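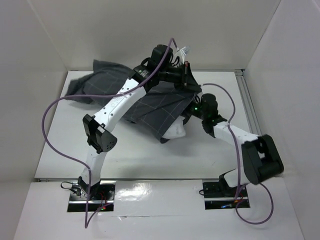 Speaker Notes: Walking to Zenko-ji – Temple Towns and the Pilgrim Road in Nagano

Print this page | E-mail this page

Opening

Good evening, and thank you to the Brilholm Travel and Culture Society for the invitation. My thanks also to Kalliopi Zervas, who arranged the evening, and to Somkiat Boonchu, who read an early version of these notes and corrected several points of Buddhist terminology.

The subject is Zenko-ji, the great temple of Nagano, and the approach to it on foot. I will speak for the first part on the temple itself, then on the street that leads to it, and finally on practical matters for members who intend to join the November tour. Questions will be taken at the end.

(Pause. Check that the back rows can hear.)

The temple and its hidden image

By tradition Zenko-ji was founded in the seventh century. The city of Nagano grew up around it, and the older streets still follow the needs of people who came to worship, eat and sleep before walking home again.

The principal image is an Amida triad – Amida with two attendants. It is a hibutsu, a hidden Buddha, and it is not shown to the public. A copy, known as the Maedachi Honzon, is brought out for a ceremony called the Gokaicho, which by custom is held once in a cycle counted as seven years. By the older way of counting, the first year is included, so the gap in practice is six. Members planning a visit around the ceremony should confirm the year with the temple before booking anything.

Two further points deserve attention. The temple is older than the division of Japanese Buddhism into its present schools, and it is cared for today by clergy of both the Tendai and Jodo traditions. It was also known for receiving women at a time when many other sacred places turned them away. Both facts help to explain why pilgrims came from so many provinces.

The main hall

The present hall dates from 1707 and is a National Treasure. It is deeper than it is wide, which surprises visitors who are used to the broad fronts of temple halls in Kyoto and Nara. The outer part is open to all. The inner part requires a ticket and the removal of shoes.

Near the entrance sits the figure of Binzuru, a disciple of the Buddha associated with healing. Visitors touch the part of the figure that matches their own ailment. The features have been worn smooth by generations of hands.

Beneath the altar runs a passage in complete darkness. The visitor keeps the right hand on the wall at waist height and feels for a metal lock, said to hang directly under the hidden image. To touch it is to make a bond with the Buddha above. The passage has turns and no light of any kind. Members who are uneasy in closed spaces may wait in the hall, and there is no loss of courtesy in doing so.

(Tell the story of Spyros Stefanou and the umbrella here, if time allows.)

The approach

The paved way runs north through two gates. The first is the Niomon, with its pair of guardian figures. The second is the Sanmon, a large two-story gate whose name board is famous for the doves hidden in the strokes of its characters. I suggest that members look for the doves before asking how many there are.

Between the gates are shops selling incense, prayer beads, sweets and the seven-spice mixture for which the city is well known. On either side stand the shukubo, the pilgrim lodgings attached to the temple. Many still receive guests. The evening meal is vegetarian and served early, and guests are expected at the morning service.

That service begins near sunrise, so the hour changes with the season. Before and after it, the head priest or priestess passes along the pavement, and worshipers kneel in a line to be touched on the head with prayer beads. Anyone may kneel. Cameras should be put away at that moment.

Practical notes for the November tour

The group is limited to 15 members and will be led by Stavros Kontogiannis, with Prodromos Sotiropoulos assisting. We will spend three nights in Nagano, the first two in a shukubo and the last in a hotel near the station.

Mornings at that season are cold. The halls are not heated in the way that members may expect, and thick socks are of more use than a heavy coat. Please bring shoes that can be removed without laces.

Luggage should be limited to one medium case. The lodging has stairs and no elevator. Larger cases can be sent ahead to the hotel, and the Society will pay the delivery charge.

On the second day we will meet at 8 in the entrance hall, after breakfast, and walk the approach from the south end. Members who prefer not to walk may take the bus and join us at the Niomon.

Deposits are due at the Society's office before the end of the month preceding departure. Dietary needs must be given in writing at the same time – the temple kitchens cannot make changes on the day.

(Reading list is on the table by the door. Invite questions.)

3 comments | 8 shares

Related items

Staying in a Temple Lodging: What to Expect
A Short Guide to Guardian Figures
Incense, Beads and Bells: Objects of the Pilgrim
Notes from the Spring Lecture: Mountain Shrines of Togakushi
Society Library: New Books on Japan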